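Unit 4: Keeping, Mending and Passing On Office Equipment
Course handout, Office Services and Supplies

What this unit covers

The last unit dealt with buying. This one deals with what happens to equipment between the day it is delivered and the day it leaves the building. Most offices keep good records of purchases and poor records of everything after that, and the cost of the gap is larger than people expect.

Read the handout before the session and bring your answers to the exercise at the end.

The asset register

An asset register is a list of what the organisation owns and where it is. For each item it should give a number, a short description, the date of purchase, the price paid, the room and the person responsible. A spreadsheet will do for a small office.

Our worked case is Mirgate, a housing association with offices at Ultlow and Matei. When its register was checked in April it held 1,734 lines. Of these, 37 referred to items that could not be found at either site. Most were small things such as desk phones and label printers. They had been thrown away or moved without a note being made.

Write the entry on the day the item moves. Entries made from memory at the end of the year are rarely right.

Repair or replace

The usual rule of thumb is to compare the cost of the repair with the cost of a new item of the same kind. Mirgate sets its limit at 50 per cent. Above that, the item is replaced unless the manager gives a reason in writing. The rule is easy to apply but leaves out staff time, and a cheap repair that takes a printer away for three weeks may be a poor bargain.

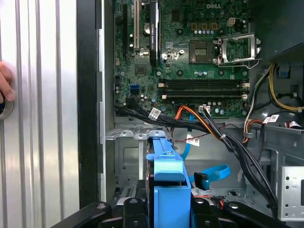 Jun 24, 2022
Course Tutor, Office Services

Desktop computers are often worth a second look before they are written off. Parts can be changed one at a time, and a machine that is too slow for one desk may suit another. Ask what the next user needs to do with it. A reception desk that runs a visitor log and email does not need what the design team needs.

Chairs and desks are different. They seldom fail all at once, so they tend to stay in use long after they should have been mended. Check them once a year, room by room.

Passing items on

There are four common routes: use elsewhere in the organisation, sale, gift and recycling. Try them in that order. Mirgate uses a firm called Ditik for collections, and keeps each collection note for 6 years with the register.

Anything that stores data must be wiped or have its drive removed before it leaves. Record who did this and when. The same applies to photocopiers, many of which have a drive inside.

Exercise

Choose one room at your workplace. List the equipment in it, then compare your list with the register. Note every difference and say how you think it came about. One page is enough.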